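Zainab Anozie has been agent for the Harnton Residents' List for three elections, and she does not think much of the pact her own party signed last month.

"We've been told it is an understanding," she says. "I asked who understands it. I'm still waiting."

Under the deal, the Residents' List will stand aside in 8 of the wards held by the Birum Alliance, and the Alliance will do the same in the two it has never come close to winning. Anozie has read the paper twice. It runs to a page and a half, and the part on what happens after polling day is one sentence long. It says the two sides will "work together in a spirit of respect".

"You can't run a council on that. Who chairs planning? Who sets the budget? They've left it all for the morning after, when everyone is tired and one lot has more seats than the other." 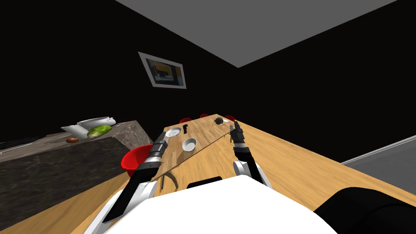
Harnton Residents' List -- Elections and Campaigns Team

The leadership points to Uto ward, where the last contest was lost by 116 votes with both parties on the ballot paper. Add the two totals together, the argument goes, and the seat is safe. Anozie has heard this sum many times and does not trust it.

"It treats people as if we owned them. I knocked on doors in Uto. Plenty of ours would sooner stop at home than vote for the Alliance, and they told me so on the step."

She brings up Lamrani, where the parties tried something similar at a by-election. The joint candidate polled 375. The Residents' List alone had managed more than that the time before, in worse weather and with fewer leaflets. The official review blamed low turnout.

"Well, yes. Turnout was low. Ask why it was low."

Does she want the deal scrapped? She takes a while over this. Nominations close in September, and she accepts that finding eight new candidates by then would be hard going. What she wants is a members' vote on the terms, with the terms written down. A letter asking for one has 282 signatures. The party office has replied that it is "noted".

"I've been in politics long enough to know what noted means," she says.

The Alliance has its doubters too -- she has spoken to a few -- and she suspects they were given the same page and a half with the names swapped round. She has not been able to get hold of their copy.

For now she will carry on as agent. The first joint canvass starts at 6.30pm outside Uto library, and she has agreed to bring the maps. She has not agreed to wear the new badge.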